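## 2. Placing your Curden lamp

You'll love how much colour a well-placed lamp brings out!

1. Sit at your table and reach straight out. Stand the base at that distance.
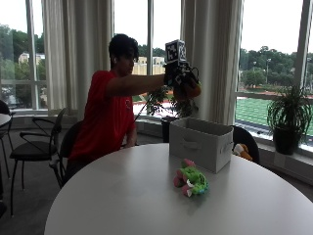
*Arm straight out at shoulder height.*

2. Plug in the adapter and hold the dial for two seconds.
3. Turn up the brightness slowly – 300 lumens is plenty for reading,
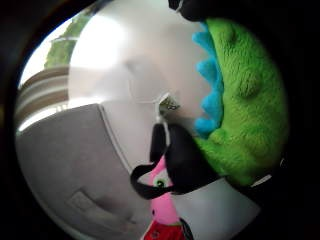 and 200 feels lovely and cosy for an evening chat.

**Caution:** Let the shade cool before you tilt it.

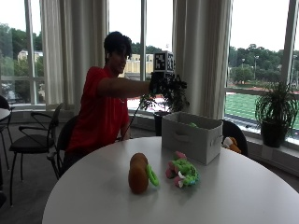

**Can I leave the lamp on overnight?**
Only on the lowest setting, with the shade clear of curtains.

4. Check for glare. If the tabletop shines back at you, tip the shade a little and look again. 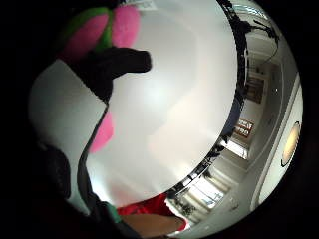
*Soft glow on a glossy white surface.*

**Note:** Spare shades are sold as part 257.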